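# Moving the allotment shed
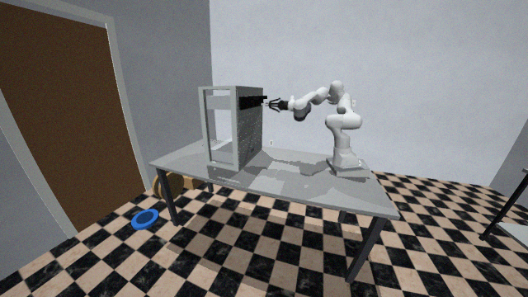 *Colin Marsh*

2023-05-31

The shed on my plot at Dratthorpe stood in the wrong corner for as long as I've had the place. It was under the hawthorn, so the roof was always covered in wet leaves, and it kept the morning sun off the best bit of soil. I meant to shift it last October and put it off until the ground was too soft.

It is a small shed, six feet by four, and the new spot is 22 paces away by the water butt. I emptied it first. That took most of a morning. I found three trowels, a bag of bonemeal that had set like stone and a tin of Vitale fence paint that I had already replaced twice.

The roof came off in two pieces. The felt was past saving and I put it straight in the car for the tip. After that I undid the corner bolts, which were rusty but turned once they had been soaked in oil overnight. Two of them sheared and I had to cut them out. The walls are light enough for one person to drag, though I wouldn't do it in a wind.

For the base I used 14 old paving slabs from a house in Finach, free if you collected them. They aren't all the same thickness. I dug the ground down a few inches, raked in sharp sand and spent a long time with a spirit level. The back left corner is still slightly low, so the door swings open by itself unless it is latched.

New felt, nails and bolts came to £80. I could have got cheaper felt, but the last lot split after four winters and I don't want to be up a stepladder again that soon.

The old corner is bare now apart from some couch grass and a lot of broken flowerpot. I've forked it over once and put in a row of Drendness beans, a variety I was given at the seed swap. The soil is dry and pale where the floor used to be, and it needed several cans of water before I could plant anything.

I still have to fit a gutter and find somewhere to hang the long-handled tools.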